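Section 7: Setting the Meeting Room Booking Panel

Tultmont Room Panel, issue of Jan 17, 2020

This section covers the first setting of the panel and the length of bookings. It applies to panels supplied for the Dimside and Soltthorpe buildings. The panel must be fixed to the wall and connected to the mains before work begins.

1. Press and hold the side key until the start screen is shown.
2. Enter the set-up code 1206 and press Accept.
3. Select the building, then the room. The room name must match the name on the door plate.
4. Set the standard booking length. The supplied value is 40 minutes.
5. Set the warning tone. It sounds once before the booking ends and again at the end.
6. Press Save and wait for the start screen to return.

Note: The warning tone cannot be set louder than 86 on the volume scale.

Rooms used for timed interviews may keep a separate timer on the table. The panel does not read such timers, and its own clock remains the record of the booking.

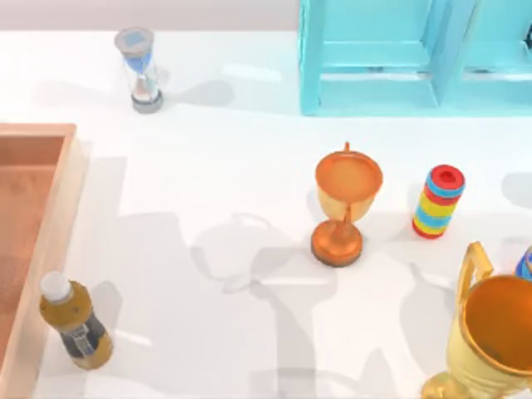
Users at Soltthorpe have asked that the tone be silenced altogether during interviews, as it interrupts candidates in mid-answer, and that the screen alone should show the time left. This may be done under Sound, Quiet Hours. The setting applies to one room only and must be entered again after a restart.

Caution: Do not disconnect the panel while Saving is shown. Bookings held in the panel may be lost.

7. To extend a booking, press Extend on the start screen. The panel will refuse if the next booking has been confirmed.
8. To end a booking early, press Release.

Bookings made through the Bunnag calendar service appear on the panel after the next update. Changes to the December closure dates are entered under Calendar, Closed Days.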